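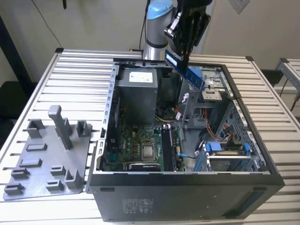

**Mild Complaints: questions readers keep sending**

Xolani Potgieter has written this column since before his knees made a noise on the stairs. The answers are his.

**Why are you so cross about everything?**

I'm not cross. I'm puzzled, and at my age the two use the same face. When I stand in the cereal aisle for a long while, I am trying to find the plain one. It used to be on the left.

**Do you hate young people?**

No. I was one for years and had no complaints. I would like them to stop telling me "no worries" when I order soup. I hadn't any worries. Now I wonder about the soup.

**What was the June column about tipping, and will you take it back?**

I wrote that a screen had asked me to add 11 percent for a muffin I picked up myself, with tongs, and carried to the register. It drew 73 letters, most of them on my side and four from people who sell muffins. I won't take it back. I did leave a dollar in the jar the next week, and I'd thank the woman from the Kasten bakery to stop bringing it up.

**Do you own a cell phone?**

Yes. It has 208 settings, by my granddaughter's count, and she has changed all of them. It tells me when I've been sitting too long. My wife used to do that for free.

**Which music do you approve of?**

Anything with a tune I can whistle badly. The band at the Dedine Street picnic played one song that lasted through a whole plate of potato salad, and I still couldn't tell you when it started. Two people near me cried. I was told this was the point.

**Is Bretov a real town?**

Real enough to have two stoplights and an argument about a third. I grew up there and moved to Astell for work. People in Astell will tell you it's livelier. They mean the parking is worse.

**Can I suggest a topic?**

Please do. Self-checkout, leaf blowers and weddings held in barns have been covered, some of them twice. I have nothing to say about golf.

**Why didn't you answer my letter?**

The shoebox holds 617 of them and I read at the kitchen table, where the light is good until supper. If yours was longer than four pages, I'm still on it. If it was in green ink, I've put it to one side.

**Will there be a book?**

My brother-in-law asks this too, usually when he wants me to stop talking. There are no plans for one.

**When does the column come out?**

Every other Monday. The next is Mon 30 September, and it concerns throw pillows.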